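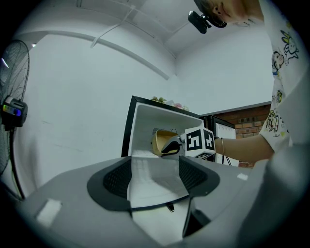

Ratree Duangkaew remarked in her interview that a cup laid on its side in the microwave will always be found by the next person, usually with a sigh.

Figure 2. Microwave with the door open and a cup lying on its side inside.

4.2 Cups left in appliances

Participants in the Pustbridge kitchens were asked where cups ended up between uses. Of the 400 diary entries, 100 mentioned the microwave. Most of these cups had been reheated once and forgotten. Cherry Mae Buenaventura disagreed that this was carelessness and called the microwave a spare cupboard with a door that shuts.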